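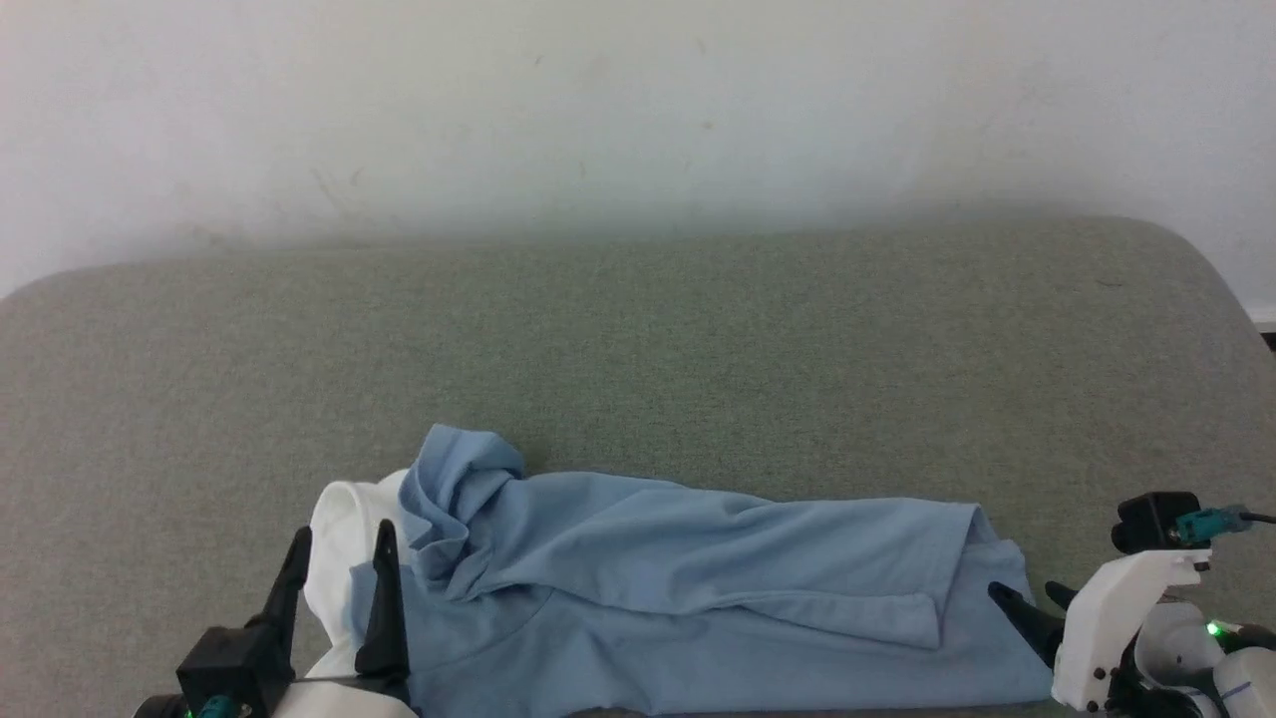
A light blue garment on a padded fabric surface.

Nelham dental clinic to offer walk-in gum checks

12/23/22

A dental clinic in Nelham will begin offering walk-in gum checks in the new year, with no appointment needed on two mornings each week.

The Abbasi Dental Clinic on Findumthorpe Road said the checks are meant for adults who have not seen a dentist in a while and who notice bleeding when they brush or floss. Each visit takes 9 minutes and is done by a hygienist. Patients do not have to be registered with the clinic.

Védís Lykkegaard, the clinic's lead hygienist, said many people put off coming in until a tooth feels loose.

"Bleeding gums are common, and people get used to it," she said. "They rinse the sink and go to work. By the time there is pain, we are often looking at bone loss, and we can't put that back."

During a visit, the hygienist measures the depth of the small gap between each tooth and the gum. A healthy gap is shallow. Deeper ones, called pockets, can hold plaque that a toothbrush does not reach. Patients leave with a printed chart of their readings and a note saying whether they need a regular cleaning, a deep cleaning or a visit with a gum specialist.

No cleaning is done at the walk-in visit. X-rays are not included either, and anyone who needs them will be booked for a full exam.

The clinic ran a trial of the checks in August. Lykkegaard said 90 people came in, more than the staff had planned for, and the line went out the side door on the second morning. A second hygienist has been added for the new schedule.

Clinic manager Ryan Sugden said the rooms for the walk-in checks are on the ground floor and can be reached from the parking lot without using stairs. Patients should bring a list of any medicines they take. Some blood pressure and seizure drugs can cause gums to swell, and the hygienist will ask about those first.

Smokers and people with diabetes are at higher risk for gum disease and are encouraged to come even if they have not seen any bleeding. Smoking can reduce blood flow to the gums and hide the early signs. People who are pregnant may also notice swollen or tender gums and are welcome at the checks.

The clinic is also changing how it reminds patients about cleanings. Starting in January, reminders will go out by text through a scheduling service called Clenine, which replaces the mailed postcards. Sugden said the office mailed 800 cards this year and that a good share came back with old addresses. Patients who do not want texts can ask the front desk for a phone call.

Lykkegaard said most early gum disease can be turned around with a cleaning and better habits at home. She recommends brushing twice a day with a soft brush held at a slight angle to the gumline, and cleaning between the teeth once a day with floss or small brushes. Scrubbing harder does not help and may wear the gums back.

"If it bleeds when you start flossing, keep going gently," she said. "Give it a week or two. If it's still bleeding after that, come and see us."

Walk-in hours are from opening until noon. Patients are seen in the order they arrive, and children under 16 should be booked for a regular appointment instead. The clinic will be closed for the holidays and reopens after New Year's Day. Emergency calls during the break will be answered by the dentist on duty, and the number is on the clinic's voicemail.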